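September, shop notes, 7:40 pm

Car 118 back from Stornance with a push in the center of turns 3 and 4. Kiros says it got worse once the clay slicked off. Right rear spring looks tired on the rater, so swapped it for the spare. Stagger left alone for now.

Pulled the carb. Float level was low - reset it and put in new gaskets. Engine has around 500 laps on it. Deirdre wants it down at Brarkska before the next points race. I'd run it 2 more nights, but it's her call.

Still to do: bleed rear brakes, check panhard bar bolts, ask Jong-dae about the right front shock.

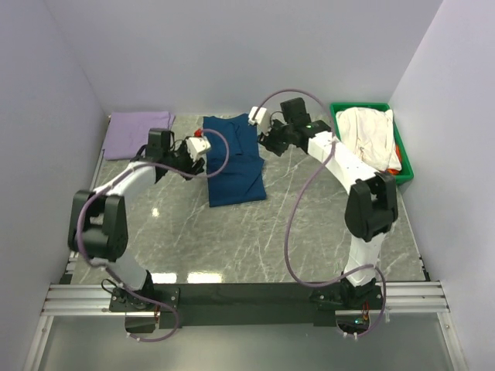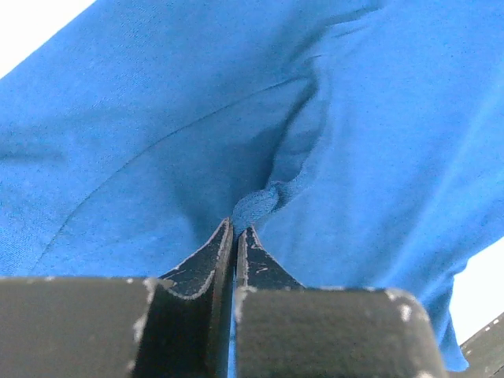
Blue fabric in both, folded garment in the first.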